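Section 4. Washing and drying household textiles

Read this section before using the Curnono washer-dryer for the first time. It applies to cloths, towels, bed linen and table linen. For woollens and items with a filling, refer to the separate programme table supplied with the appliance.

4.1 Preparing the load

1. Read the care label on each item. Do not wash items marked for dry cleaning only.
2. Sort the items by colour. Wash strongly coloured cloths separately for the first few cycles, as they may release dye.
3. Shake out each item and remove pins, hooks and loose threads.
4. Place the items in the drum one at a time. Large cloths should be put in unfolded.
5. Close the door firmly until it clicks.

Note - The drum should be no more than three-quarters full for the Cotton programme, and half full for Easy Care.

4.2 Starting a programme

1. Turn the dial to the required programme.
2. Pour detergent into the left-hand compartment of the drawer. Follow the dose given by the detergent maker for the hardness of your water.
3. Press Temp to change the temperature, if required.
4. Press Spin to select the spin speed. The Easy Care programme is limited to 1,200 rpm.
5. Press Start. The door will lock and the remaining time will be shown.

CAUTION: Do not try to force the door while the lock symbol is lit. Water in the drum may be hot enough to scald.

4.3 After the programme

1. Wait until the lock symbol goes out, then open the door.
2. Remove the load promptly. Items left in the drum will crease.
3. Spread large cloths out on a clean, flat surface and smooth them by hand from the middle towards the edges.
4. Fold lengthways first, then across.
5. Leave the door and the detergent drawer slightly open.

If code 209 is displayed, clean the drain filter as described in Section 7 before starting another programme. 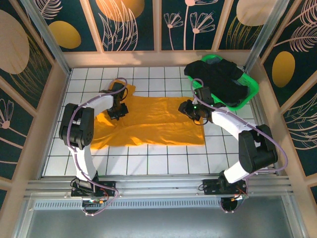
Fig. 4 - Large orange cloth on a tiled floor, with creases remaining at one side.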